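Wondstead tidy-up cell, ticket 27
Opened 5 September 2022, S. Trajkovski
Status: open

Put-away job fails on small bathroom stuff. 18 tries, 5 good. Cups fine, combs fine. Brushes no. 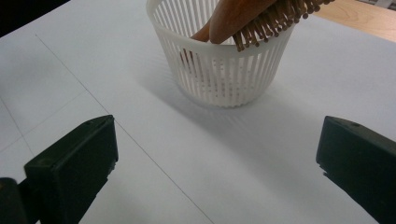 Grasp planner keeps picking the wrong spot, same as in the Rutley build. Goes for whatever sticks up highest. With the wooden brush in the white slatted basket thats the pins, over the rim. Want it on the handle. Tried lower approach, no change. Rolling back to Rutley 2 tonite, will post logs. Not ready for a real bathroom yet imo.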